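October, late. Kalliopi got off the Ostness bus with her mother's coat and no key.

Thirteen steps up. Door open allready. Athina Stergiou at the stove, not turning round.

"You missed the funeral."

"Bus broke down at Gallside."

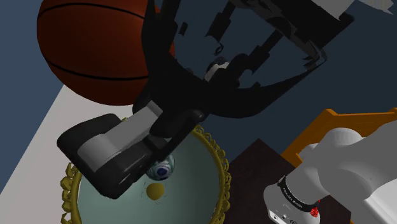

"Three hours?"

"Three hours." A lie. She'd sat in the station at Tokham, watching departures. All of them.

Soup. Bread. No talk. 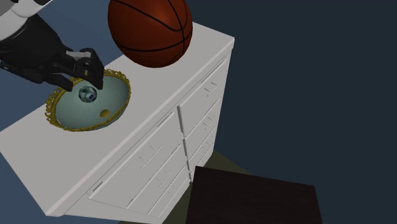 After, Athina went through what was left. Papers, the Gkikas bill, 757 dollars owing. Then upstairs to the white dresser, the mint green bowl with the gold rim, a small glass ball in it. Kalliopi picked the ball up. Held it to teh lamp.

"She said you'd want that."

"When?"

"Eleven. The night she went."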